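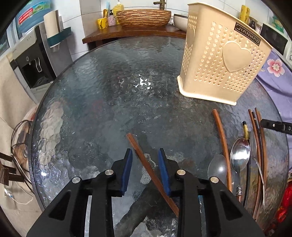
Favent cutlery drainer, heart pattern

Kitchen storage > Drainers and holders

A table-standing holder for chopsticks, spoons and forks in cream plastic. The walls are pierced with rows of small hearts and there is one big raised heart on the front. The sides narrow towards the bottom and finish in a thick lip that stands on the worktop or table.

Price: 13, including a drip mat
Colour: cream
Stock: Grorncombe shop and online

What it is for

We sell this mainly to people who eat at the same table they prepare food on and want the cutlery to live there. Wash up, shake off the worst of the water, stand everything in the holder and leave it. The holes let the air through. Put the mat underneath if your table marks easily.

Chopsticks go in with the thick end down. Spoons can go in either way, but we stand ours bowl up so that they don't nest together and stay damp. Sharp knives should be kept somewhere else. The plastic will put up with table knives but a good cook's knife will score it, and you will catch your fingers sooner or later.

How much it takes

Up to 22 pieces of ordinary cutlery, and fewer if you have chunky handles. Demetrio Moya in our Grorncombe shop fills it with mixed chopsticks and soup spoons and reckons it is comfortable at 16. Past that you have to pull two things out to get at one. If you cook for a big household, buy a second and keep the chopsticks apart from the metal.

Ladles and fish slices are too top-heavy for it. The Casado crock on the next page is the one for those.

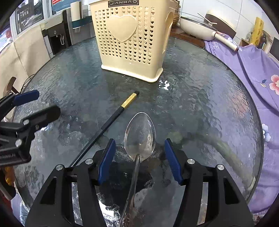
Patterned cutlery is worth sorting before you put it away, as pairs drift apart very quickly in any holder. Lay the lot out on the table and match it up first. A black chopstick with a gold patterned band is easy to pair at a glance, and so is a steel spoon with an embossed handle — plain wooden ones take longer, and you may have to go by length. On a rippled glass tabletop like this one, set things down gently and keep the holder towards the back, out of the way of elbows.

Cleaning

Warm water and washing-up liquid. An old toothbrush does the small hearts, which do collect limescale in hard water areas. A soak in weak vinegar for an hour shifts it. We don't advise the dishwasher. Carmela Manzano put hers through on the hot cycle and the rim went slightly out of true, though she still uses it.

Do not stand it against a hob or a hot pot.

Delivery and returns

Orders placed before 2 in the afternoon leave us the same day. Postage is worked out at the checkout and collection from the shop is free. Unused holders can come back within 16 days, in the box if you still have it. If one arrives cracked, send us a photograph and we will post another — no need to return the broken one.

What customers ask

Does it come in other colours?
Cream only at present. Iker Echevarría, who does our buying, has asked for a green and we expect to hear in May.

Is there a divider inside?
No. The Dilier insert, sold separately, will fit if you trim the corners with scissors.

Can it go on the wall?
It has no hooks and we wouldn't drill it. It is made to stand.

Will it hold children's cutlery?
Yes, though very short handles sink below the rim. Marcelino Nieto in the shop puts a folded cloth in the bottom to bring them up. Take the cloth out and wash it every couple of days.

Also in this range

Dilier divider insert
Casado utensil crock
Favent drip mat, spare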